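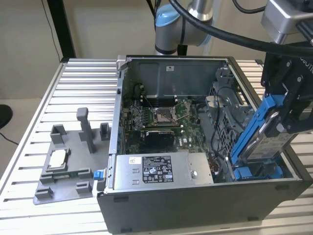
Can we get a second gripper out of this year's money, or does it wait till July?
It waits till July, unless the spare fixtures come in under what we put down for them.

2 min read

Sorry, typing this between meetings. Replies to Bastien inline, rest underneath.

On May 20, 2018, Bastien Brunet wrote:
> Have the Plavance quote. 265 per set of fingers, 38 for each
> printed fixture if we order from them. Do we want both on one
> order? Also is the drive job still in the plan or only CPUs and
> memory? Finance want one line per item this time.

One order, yes. Two sets of fingers, not one. If a set cracks we lose days waiting on the post and the arm just sits there.

Fixtures: don't buy. 38 each is daft when we've got a printer in the building. Put filament on the consumables line and leave it at that. Only thing I'd pay for is a proper one for the CPU, the pocket has to be right or the whole job is off.

Drive job is still in. Drives in their carriers, into the cage, tower on its side with the panel off. Same as now. Nobody has asked for uprights and I'm not budgeting for uprights.

Things still missing from the sheet:
- second slotted table (Collado can do it, waiting on a price)
- cable clips, the long ones
- donor towers from Pudwood. need more carriers with them, last lot came without
- Clateo support renewal, 1024 for the year. Please somone check whether that covers the wrist or only the arm

That last one matters most. If the wrist isn't covered I'd rather drop the table and keep the money back for a repair.

Bastien, can you split the lines and send round again. Not before I've heard from Collado though, otherwise we do it all twice. Shout if Plavance put an expiry on the quote, I didnt see one.

Comments (3)

marit_k: Wrist is on a seperate schedule in the Clateo paperwork, page 2. Not in the 1024.

Odhran: We've got long cable clips in the stores cupboard, a whole bag. Take them off the sheet.

b.brunet: Quote runs to the end of July. Will split the lines once Collado come back.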